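Does a century count if the match is abandoned?

Khairul Ngau
2/21/19
I made 100 not out for Urlow in October, then rain came and the match was called off with no result. Our scorer left it out of my season total. Is that right?

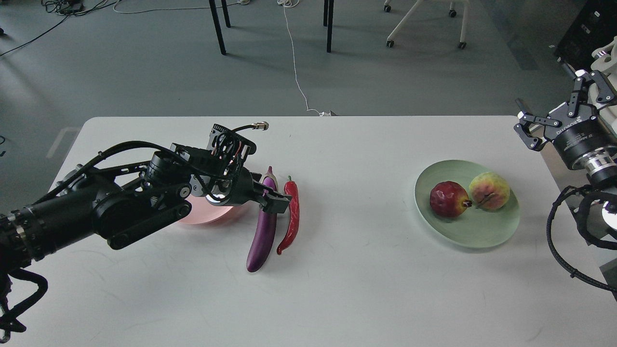

Urlow Cricket Club, Scoring and Records

Gladys Rashidi
If the toss was made and play started, your runs count. Only the team result is blank. Ask the scorer to add them, and a not out too so your average comes out right.

Setsuko Chiba
same thing happened to me at Mundudura, they fixed it after 2 emails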